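The Robot Has Not Yet Met My House

Posted 14/10/2020 in Opinion

A company wants to sell me a housekeeper that has never been in a house.

Let me back up. Lironer, whose name you may know from an ad that plays before every cooking video I try to watch, is taking sign-ups for a home robot service called Friesen. You pay 252 dollars a month. For that you get one arm, one gripper, a body for them to ride around on, and a subscription to whatever the thing knows how to do. Stop paying and I assume it keeps the body and forgets the rest, like my college roommate.

The arm doesn't ship until May. What you get right now, if you hand over your email address and a small deposit, is the preview. The preview is a program that runs on your computer and lets you watch Friesen practice in a pretend home. You pick a chore, you pick a viewpoint, and off it goes. I have spent more evenings with this program than I would like my family to know.

I went in ready to sneer, and I'd like some credit for how long I held out. The pretend home is better furnished than mine. It has a white sofa, which tells you right away that no one in it has ever eaten a burrito. Somebody took the trouble to tile a floor in staggered rows, with the little grout lines and everything, and to make some of the tiles a touch pinker than the ones beside them. My own bathroom was done by a professional and he did not go to that kind of effort.

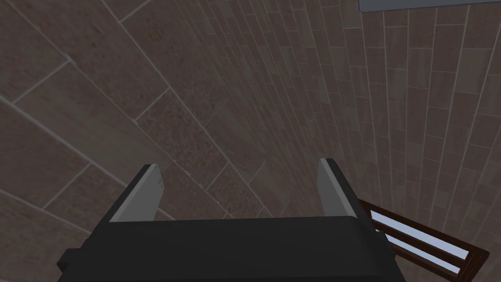
My complaint is with the word "trained." It's all over the Lironer site. Friesen comes trained. Friesen is trained in the home. Dig down into the help pages and you find that the home in question is the one on my laptop, plus a lot of others like it, and that the standard package includes 3,594 practice runs per chore. I believe the number. I just think there's a word for someone who has done a thing 3,594 times in a video game, and my nephew is one, and I do not let him drive.

I put this to Annick Nguyen, who answers questions for Lironer and was far nicer to me than I'd earned. She said practicing in simulation is normal all over the business, that it's cheap and safe, and that a robot can drop a pretend mug all day long without anybody crying. All fair. I asked how much time the thing had spent in real homes. She said there was a field program under way in Wistosmont with 27 households. I asked if I could talk to one of them. She said she'd look into it, and I'm sure she is looking into it still.

So I went and found one on my own, by the old reporter's trick of complaining at a dinner party. Colleen Caron has had a Friesen in her place in Wistosmont for most of the summer. She likes it. She wants that on the record, and she made me read it back to her. It picks things up off the floor and puts them where they go, it does this slowly, and it stays out of the way when people come over. She also told me that it can't cope with her rug. It stops at the fringe and waits. She has taken to folding the fringe under before she leaves for work, and I asked her who, in that case, was keeping house for whom. She changed the subject to my divorce.

Sheldon Bélanger, a friend who fixes factory machines for a living and has opinions on everything with a motor, thinks I'm being a snob. His view is that people laughed at dishwashers too. You still have to scrape the plates, you still have to load the thing, you still have to take the cups out with the little puddle on the bottom, and no one would give theirs back. A machine that does two-thirds of a dull job is worth having. He then asked what the two-finger hand could lift, and when I said I didn't know, he gave me the look he gives people who buy a truck for the color.

I looked it up for him. The site says the gripper is "suited to everyday household items." I have household items that are not suited to me. There's a fitted sheet upstairs that has beaten three adults. I would pay the full 252 dollars, once, to see those two fingers go up against it.

The preview, I should say, is at its best when you leave the chores alone and just poke around. You can tip the view until the plank ceiling fills half your screen and you start to feel seasick. There's a painting on the wall, a nice dark landscape, and I wondered for longer than is healthy who picked it.
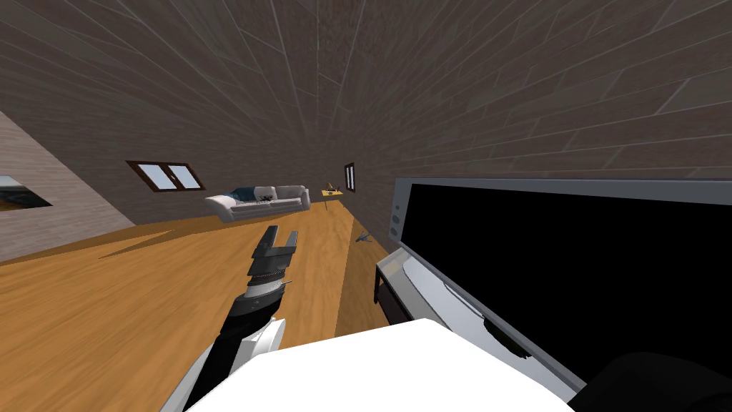 Where I part ways with Lironer is the money. If you want me to pay for a robot that's still learning, fine, say so, and charge me the learner's price. Urudton, which sells a much plainer machine that mostly carries laundry up and down a hallway, lends it to you for 100 days and comes to get it if you hate it. Their preview is a two-page leaflet with a drawing. I found the leaflet oddly calming. It told me what the machine would carry and what it wouldn't, and the second list was longer.

Lironer gives you two weeks, starting from the day the box arrives, and you pay the return freight. I have had sofas delivered that took me two weeks to get the plastic off of.

Mei Pettigrew, my editor, asked if I was going to tell people to buy it or not, as that is in theory what this column is for. So: not yet. Try the preview, it's free until they ask for the deposit, and you can close the window when they do. If you have money to burn and hard floors, you might be happy. If you own a rug with a fringe, a dog, a teenager or a staircase, wait until somebody like Colleen has had hers through a winter of wet boots.

And if anyone at Lironer is reading, I have an offer. Send Friesen to my place for a weekend. There's no painting, the ceiling is the ordinary kind, and the couch was white when I bought it. Francine Sandhu next door has a key and can let it in.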